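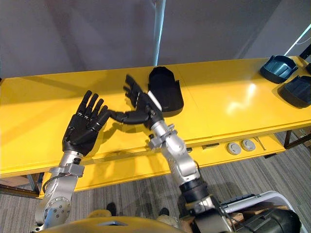
Plarex moves tray work into former Flollach office

FLOLLACH – A packaging company that makes molded plastic trays for small parts has moved its sample room out of the plant on the edge of town and into the Grewal building downtown, where it has rented part of the second floor.

Plarex signed a seven-year lease on the space, which measures 2,454 square feet and was last used by an insurance office. Staff began moving in during August. The company's molding presses and warehouse are staying where they are, and no jobs are being cut or added as part of the change, operations manager Dwight McKinnon said.

The sample room is where new tray designs are checked before a customer signs off on them. Parts are set into the compartments and lifted out again, and the trays are looked over for thin corners, rough rims and pockets that hold a part too tightly. A design may go back to the mold shop several times before it is approved.

"At the plant we had a corner by the loading door," McKinnon said. "Every time a truck came in we had to stop and move. You can't judge a fit with a forklift backing up behind you."

The new room is plainly furnished. Work is done at a long, bright yellow table, with black and dark teal trays kept on it within reach. McKinnon said the yellow was chosen so that a dark tray shows up clearly against it and nothing small gets lost on the surface. Plarex brought its own tables and shelves and has put up no new walls.

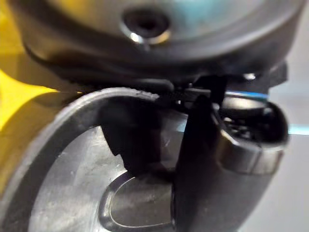 The landlord, Grewal, agreed to let the company use the space for light work only. Under the lease there can be no molding, cutting or painting on the second floor, and deliveries have to come up in the freight elevator before 9 a.m. or after 4 p.m. The other tenants on the floor are a tax preparer and a hearing clinic.

Devendra Mittal, who manages the building for Grewal, said he had expected complaints about noise and has had one, over a hand cart with a bad wheel. The wheel has been replaced.

"They come in, they work with their trays, they go home," Mittal said. "I hear more from the parking lot."

The floor came up early in the lease talks. The room has gray carpet tiles left from its office days, in a streaky striped pattern, and Plarex first asked to have them taken up and the floor sealed. Grewal priced the job and offered to split the cost. In the end the company dropped the request and kept the carpet. Mittal said a box of matching tiles is stored in the basement, so a stained or worn one can be swapped out without redoing the whole floor.

McKinnon said the staff have come around to it. A dropped part is less likely to be scratched on carpet than on the concrete at the plant, and the room is quieter. The drawback is that screws and other small pieces are harder to find once they land, and a magnet on a stick now hangs by the door. 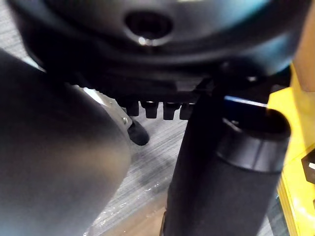

Plarex sells most of its trays to manufacturers that ship finished parts a short distance and want the empties back. The trays are stacked, returned, washed and filled again. A standard pallet of the company's most common size holds 672 of them. Custom sizes run in much smaller numbers, and those are the ones that take up most of the sample room's time.

The first large job to go through the Grewal building is for Brarix, a regional supplier of pump and fan parts. Brarix has asked for a new set of trays to replace cardboard dividers it has used for years. The order covers almost 99 different parts, and many of them are close enough in size that Plarex hopes to fit several in the same tray.

Heavy parts are the hard ones, McKinnon said. A light part can sit in a loose pocket and travel well enough. A heavy one will work its way up the side of a compartment on a rough road, and once it is over the divider it knocks against its neighbor all the way to the customer. The usual fix is a deeper pocket or a taller back wall, but both use more plastic and mean fewer trays to a stack.

He said the company would sooner add a rib under the pocket than make the whole tray thicker. Designs for the heaviest Brarix parts are still being changed, and the first full set is due to the customer before winter.

Samples that don't pass go back to the plant, where they are ground up and used again. Teal and black scrap is kept apart, since mixing the two gives a muddy color that customers don't want. Two rolling bins for the purpose are kept near the freight elevator, and Mittal has asked that they be emptied before the weekend so they don't block the hallway.

The move fills the largest open space in the Grewal building, which had been advertised for rent since the insurance office left. One smaller suite remains, on the ground floor facing the street. Mittal said he has shown it to a bakery and to a bicycle repair shop, and that neither has signed.

Plarex has an option to take over a storage room next door to its own space after the first year of the lease. McKinnon said it is too early to say whether the company will need it. For now the shelves have room on them, and older samples that once filled a shipping container at the plant are being sorted and brought over a few boxes at a time. Some go back to designs the company stopped making long ago, and those will be photographed and recycled unless a customer asks for them.

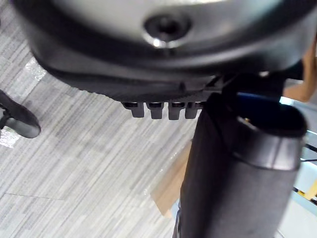 Parking and deliveries

Plarex employees have been given spaces in the rear lot, behind the hearing clinic's reserved row. Visitors to the sample room should use the side entrance and check in on the second floor. The freight elevator will be out of service for one morning while its door is repaired, and Grewal will post the time in the lobby.

Customers who want to send parts for fitting should keep shipping them to the plant. They are logged there and carried downtown with the next load.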